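Visit to the Adomaitis workshop, Oltadcombe, 15 February 2023

Written up for the handling group at Drirnavbridge. I went with Baiba Venckus from our side. Ilaria Zuccaro showed us what they have been doing with their grippers and cameras and let us ask for things to be run again. We were there from mid-morning until they closed up.

## Why we went

We have to settle on a gripper for the Ulimdale bench before May. Two were on the list when we set off: the pair of broad soft pads we already borrow from time to time, and the narrow metal fingers that Adomaitis fit between curved black jaws. We had only seen the narrow ones in a catalogue. Baiba also wanted to know if a camera at the wrist is worth the extra cable, or if one fixed camera is enough for the sort of jobs we do.

## The set-up

Adomaitis do their household tests at an ordinary worktop, with a wooden drawer unit on it and a curtain behind. I had expected a cage and a steel table. Ilaria said they used to have both, and that the results never carried over to customers' sites because the light and the surfaces were too kind. The worktop is grey and speckled and it reflects a good deal on the curtain side. She thinks that is the most useful thing about it.

The controller is their own. Moves can be taught by hand or sent from a laptop, and the force limit for the fingers is set on one screen. Baiba had a go at teaching and found the arm a little heavy at the elbow, though no worse than ours.

We spent the first hour on the fingers alone, opening and closing them on nothing, and comparing the wrist view with the readout.
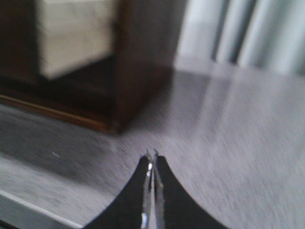

*Wrist camera view with the fingers nearly closed, wooden unit ahead.*

The tips are small and pointed and stay in view of the wrist camera the whole time, so you can tell where they are going to land. With our soft pads the pads themselves hide the last bit of the approach. I would put this down as the main point in favour of the Adomaitis fingers.

Against them: the metal is polished and catches the light. Ilaria has tried a matt coating, which wore off at the tips, and she has gone back to bare metal. She corrects for the highlights in software and says it costs her very little. We did not see the code.

## Objects

They keep a box of household things for trials and we were allowed to choose. Baiba picked pens, a sponge, a roll of tape and a pair of scissors. Pens were easy. The sponge was easy too, but the narrow fingers leave a deep dent in it, and anything softer than a sponge I would not trust to them. The tape was dropped twice when it was taken by the rim and held well when it was taken through the middle.

Scissors are what we came for, as our own trials with them have been poor. The handles are the obvious place to grip and also the worst one, as the loops are open and the whole thing swings. Ilaria's advice was to take them lower down, under the handles, where the two halves come together and there is something solid to close on.

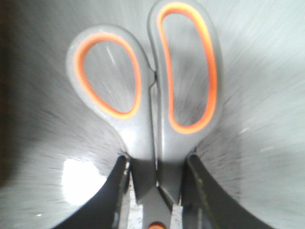

She also told us to keep the force limit low to begin with and bring it up in small steps. Their habit is to start high and come down, and she said she has been trying to change it for a year. The readings she uses are in the handout, which Baiba has. I have not copied them here as they belong to her fingers and would be wrong for our pads.

Their log for all objects on this gripper stands at 1000 attempts, with 93 per cent marked as good. I asked what counted as good. An object has to be lifted, carried and put back within the marked area without a person touching it. The first 800 were done with the fixed camera only, and the wrist camera came in after that. She was careful to say that the objects had changed as well, so the two parts of the log should not be set side by side.

## Cameras

Baiba's question took up most of the afternoon. We looked at the same worktop through both cameras, one after the other.

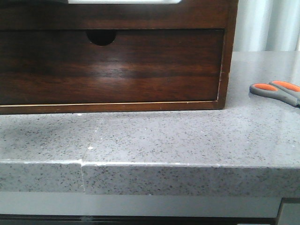 *Fixed camera: drawer unit, worktop joint and scissors.*

The fixed camera gives a steady picture and shows the drawer front well, including the half-moon cut-out you would pull it by. It also shows the joint in the worktop, with the small step at the front edge. Ilaria had to add that step to her table model by hand. The drawback is at the right-hand side, where an object can lie partly outside the view.

The wrist camera is the other way about. It is very good close up and of little use during a fast move, when everything behind the fingers smears. Adomaitis now plan from the fixed camera and switch to the wrist for the last part.

Baiba's view is that we need both. I agree, but would mount the fixed one further back than theirs.

## To follow up

- Ask for the narrow fingers on loan, with the mounting plate for our wrist.
- Get the cable length for the second camera.
- Find out if the force screen can be locked.
- Ilaria has offered to come to Drirnavbridge and see the Ulimdale bench. Baiba to write to her.

Parking is behind the building and the entrance is at the side.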